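**Ticket: 3D specimen viewer stalls on large scans**
Opened by: Saadet Keskin
Product: Flidano viewer, self-hosted
Status: resolved, one small leftover
Date: 4 January 2020

First off, I love this viewer. We moved the Güler bone collection onto it over the holidays and the smaller pieces look wonderful, every pit and scratch there when you zoom in. So please read the rest as coming from a happy user with one stubborn problem!

**What happens**

Any model with a texture over 200 MB loads to the end of the progress bar and then sits there. No error on the page. The browser tab stays alive, the menu works, I can even open the help panel, but the model never shows up. Smaller ones open fine, usually before I've reached for my coffee.

Server log, same line every time:

```
WARN texture worker: no reply after 20 s, retrying
```

**Tried so far**

- Cleared the browser cache. No change.
- Different browser, different laptop. No change.
- Restarted the texture worker. One big model opened (hooray), then the next one hung again.
- Re-exported a scan from Drurkeck with smaller textures. Opens right away, but the ink catalog numbers turn to mush, and those numbers are half the reason our visitors come.
- Moved the files off the network drive and onto the local disk. A bit quicker to reach the end of the bar, same stall. 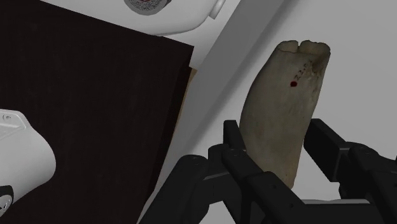
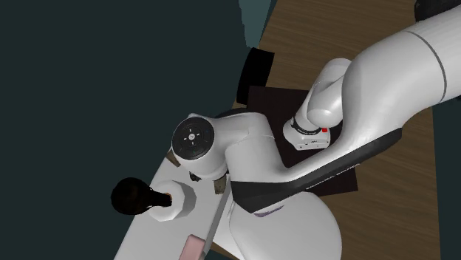 *First render: specimen upright, handwritten number near the upper right, starts with "22". Second render: wooden tabletop.*

**Update 1**

Got it, I think! There's a setting called `worker_timeout` that isn't in the install guide but is in the sample config, way down under the mail settings. It ships at 20. I set it to 2000 to be silly about it and every single large model opened. I did a little dance in the office.

```
[texture]
worker_timeout = 2000
worker_memory = default
```

Obviously I don't want to leave it that high. If a worker really does die, people would be staring at a full bar for over half an hour.

**Update 2**

Brought it down to 200 and went through the whole collection again, biggest first. All good. The slowest one is a long bone scanned on both sides, and it still comes in well under the limit. After the first visit it's cached and opens like the small ones, so the wait only hits whoever gets there first. I've put the big models on the Ulovau overnight job so the cache is warm by morning.

**Still open**

1. Could the viewer show a message when the worker times out? Even "still working on it" would have saved me an afternoon.
2. The thumbnail for a slow model stays gray until I reload the page. Tiny thing, low priority.
3. I'm very willing to write a paragraph on `worker_timeout` for the install guide. Tell me where to send it and you'll have it this week.

Please keep the ticket open for number 2. The rest can go down as solved, and thank you for such a fun piece of software!

Saadet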